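# The slow part of teaching a robot to make breakfast

Dovow keeps its offices above a tyre shop in Skaltbridge. The part of the company that matters to this article is a kitchen at the back of the building. The kitchen has a worktop, a sink and a tiled wall, and for the past year people have spent most of each working day there doing small jobs very carefully. They put bread in a toaster. They lift a plate and set it down again. Each time, the position of every joint in the arm they are steering is written to disk, along with the video from several cameras.

The project is called Truddale. Its aim is a single control policy that can carry out common kitchen jobs in a room it has not been set up for. The method is imitation learning: a person performs the task through the robot, the recording becomes a training example, and a network is fitted to predict the next motion from the recent images and joint readings. The principle has been known for a long time. Most of the expense lies in the examples.

"A model will learn whatever is constant in the data," says Naomi Athumani, who runs collection at Dovow. "If the toaster is always in the same place, it learns the place. It can ignore the toaster completely and still score well on our own tests."

That happened in the first round. The team recorded the bread task with the counter laid out identically every time, and the resulting policy worked on most attempts in the same kitchen. Tyyne Kemppainen, who handles evaluation, then moved the toaster 9 centimetres to the left. The arm lowered the slice to where the slots had been and let go of it over the marble. The whole round was set aside, apart from a portion kept for checking camera calibration.

## What counts as an example

An example in Truddale is called an episode. It begins with the arm in its rest position and ends when the operator presses a pedal to mark the task as done or failed. A bread episode lasts 23 seconds at the median. Failed episodes are kept in a separate store and are not used for training at present, although Kemppainen would like to use them to train a detector that recognises when an attempt is going wrong.

Every episode carries a short written instruction, such as "put the slice in the rear slot" or "move the plate to the right of the board". Operators used to type these themselves after the fact. The wording drifted. One operator wrote "cafetière", another wrote "French press" and a third wrote "coffee pot", and the text encoder did not place the three as close together as everyone had assumed. Instructions are now drawn from a fixed list before the episode starts, with several wordings of each so that the model still meets some variety.

The operators steer with a Lindqvist leader arm, a lightweight copy of the robot's own arm that is held in the hand and moved directly. The robot follows it with a short delay. Veikko Räsänen, who has logged more hours on it than anyone else in the building, describes the first week as unpleasant. There is no feeling of weight and very little feeling of contact, so a new operator tends to press too hard on everything.

His brother Oskari works the other shift. Their episodes can be told apart by a simple classifier given nothing except joint velocities: Veikko approaches objects in one long curve, and Oskari stops above them and then comes straight down. Both ways work. A policy trained on an unlabelled mixture of the two will sometimes start the curve, hesitate and end up between them, closing on air. The present model predicts a short sequence of motions at a time, which makes it more likely to commit to one style. Athumani has also asked both brothers to pause less.

## Clutter as a variable

After the failed first round, the layout of the counter became something to be planned in its own right. The toaster, the chopping board and the coffee maker are treated as task objects and are moved often. Mugs, boxes, fruit and cans are treated as background, and are swapped or shuffled on a slower schedule. Larger appliances stay where they are until the end of a block, then the whole counter is rearranged.

A block consists of 29 layouts. Kwaku Ayaaba, who wrote the scheduler, first had it place objects entirely at random. The results were varied and of limited use. Mugs ended up in front of the toaster slots, and plates landed half over the sink. People do not keep kitchens that way, and the operators spent much of their time clearing a path for the gripper. The current version begins from arrangements that people in the office supplied by describing their own worktops, and then disturbs them within limits. Tall things go towards the wall. Things that are used together stay fairly close.

He also had to deal with surfaces. Glass and polished metal give poor readings on the depth cameras, and a screen or indicator lamp can throw light across the whole of one side of the counter. The team considered covering the shiny parts with matt film and decided against it. Kitchens are full of such surfaces, and the depth channel is now dropped at random during training so that the policy cannot lean on it too heavily. 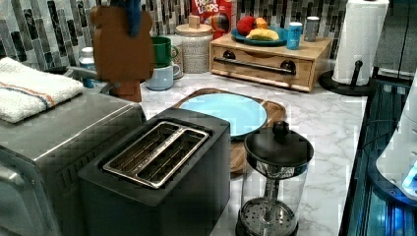 *Toaster, French press and a plate on its board, with the fruit kept up on the bread box.*
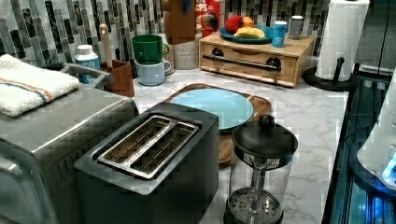 Ayaaba's measure of progress is the gap between success on layouts the model has seen and success on layouts held back from it. Adding more episodes of a familiar layout hardly changes that gap. Adding layouts does, even when each one gets fewer episodes. The team now records 4 episodes per task in a layout and then moves on, where it once recorded until the shift ended.

This makes collection slower. Resetting a counter takes longer than toasting an imaginary slice, and the Räsänens spend a fair part of each shift carrying crockery. A second arm to do the resetting has been discussed. Kemppainen is against it for the time being, on the grounds that a resetting policy would need its own training data, recorded by the same two people.

The next set of tests will be run away from Skaltbridge, in a rented flat whose kitchen none of the team has worked in. Athumani has asked that it be left as the owner keeps it. The operators will attend but will not steer, and no episodes from the flat will be added to the training set until Kemppainen has finished with her figures, which she expects to have in November.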